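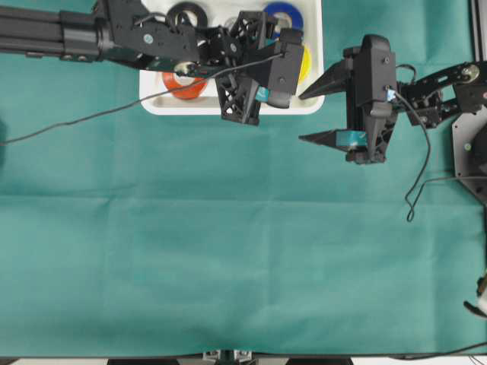
Abimbola Igwe has argued that a bench test with two arms should be written down before the first arm is switched on, and that a lab which writes it down afterward is describing its habits. Much of the Valstead Bench Code follows from that view.

The Valstead Bench Code is a voluntary code of practice for tabletop handling work with two robot arms. It covers the layout of the work surface, the choice and placing of objects, the routing of cables, the conduct of the operator and the keeping of records. It is used mainly by small labs and teaching workshops. It has no legal force and does not replace the safety rules that apply to a workplace.

Background

The code grew out of a set of house rules kept at the Valstead workshop. These had been passed around as a two-page handout, and other groups had copied it with changes of their own. By the time a common text was proposed, at least three versions were in use, and they disagreed on basic points such as whether the tray should be fixed to the table. The version known as the Grandis draft said that it should. The Cirik draft left the matter to the operator.

A merged text was put out for comment and drew 342 written remarks. Most were about wording. The longest exchange dealt with the meaning of "clear of the fingers," which the handout had used without giving a distance. The first full edition is dated 16/10/2023.

Scope

The code applies where all of the following are true:

Two arms share one work surface.
The objects are light, unpowered and without sharp edges.
The arms are mounted on or beside the table and do not travel.
A person is within reach of the stop control during every run.

It does not cover mobile robots, work with liquids, or any task in which a person hands an object to a moving gripper. Single-arm work is mentioned in a note, which says that the sections on surface and records may be used without change.

Work surface

The surface should be one plain color and should not shine under the room lights. Cloth is allowed. Creases are also allowed, provided that a roll or block set down on the crease does not rock. Where cloth is used it has to be held down or weighted so that a dragging finger cannot pull it along.

Containers are treated as part of the surface. Their position is marked or measured at the start of a session and checked again at the end. The code accepts both fixed and free containers, a compromise between the two drafts, but a session may not mix them.

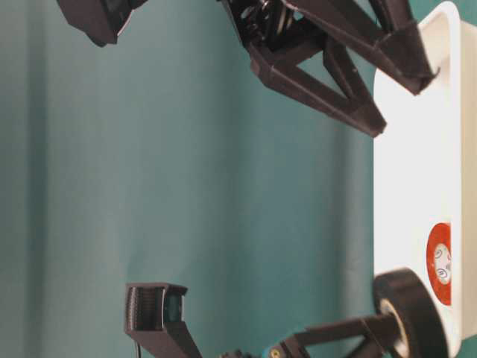

Why the rim of a container should count as an obstacle and its floor as a surface was asked several times during the comment period, and one unnamed reader put it bluntly: "If my fingertip touches plastic, it touched plastic. I don't see why it matters which part." The editors kept the distinction. Contact with the floor of a container is part of many ordinary picks, while contact with the rim is to be noted in the record even when the pick goes well.

Rim contact is not in itself a fault. It becomes one if the container moves, if a finger bends visibly, or if the arm stops on its own. In those cases the run is ended and the fingers are looked over before the next one.

Arms and grippers

The two arms should be able to reach the middle of the surface without their links crossing. If the task calls for crossing, the order in which the arms enter is written into the task sheet. An arm that has no part in the current step stays out of the shared area or holds still.

Printed parts are allowed for fingers and brackets. The code asks that each printed finger carry a mark or be listed by part number, and that a spare pair from the same print file be kept on hand. Fingers are checked for cracks at the root and for worn tips. Scuffs are recorded only if they change the grip.

Cables near the gripper may hang in a loop, but the loop must be short enough that it cannot catch on a container or on the other arm. This is tested by moving each arm slowly to the ends of its range with the other arm parked. The Zacharopoulos check, named in an appendix, is a slower form of the same test in which both arms are moved together. It is recommended after any change of cable and is required after a change of mounting.

Objects

Task objects should be common, cheap and easy to replace. Rolls of tape, wooden blocks and empty cups are given as suitable. Where several objects of the same shape are used, they should differ in color, and at least one may be chosen close to the color of the surface so that the harder case is not left out. That object is to be named in the record.

Rolls are laid flat unless the task sheet says otherwise. A partly used roll is acceptable, but its outer width is measured again if tape has been taken off it. Loose ends are pressed down.
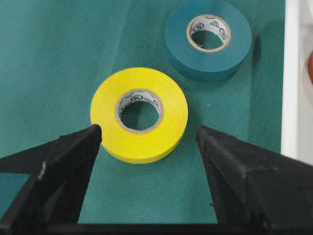
No, the gap between two rolls does not have to be the same every time, Igwe replied to a question on this section, "but you do have to say whether you set it or let it fall." The code uses the same division. A set layout is placed by measurement or from a template. A free layout is placed by hand, and one picture of it is kept with the record of the run.

In either case an object counts as clear of the fingers when the open gripper can come straight down beside it without touching it. No distance is given. This replaced the handout wording and is the part of the code most often quoted by other groups.

Conduct of a session

Before the first run the operator tries the stop control, with each arm moving. The control is tried again after a break or a change of operator. Hands stay off the surface while either arm has power, except when both arms have been put on hold and the operator has said so aloud. Objects are reset only during a hold.

A session may last up to 5 hours, including breaks. Some users have called this too long for one operator, and the Cirik group keeps a shorter limit of its own.

Records

Each run is entered as complete, incomplete or stopped. The early handout had a fourth entry, "nearly," which was dropped. A trial of the record form at Valstead covered 1572 runs, and the entries marked "nearly" were found to have been used differently by each operator.

Stopped runs are kept. Removing them from a published set is permitted only if their number is stated – a point the Grandis draft had left open. Task sheets, finger lists and layout pictures are kept together with the runs they belong to.

Revision

Changes are proposed in writing and collected each October. Open proposals include a section on soft fingertips and a clearer rule on lighting.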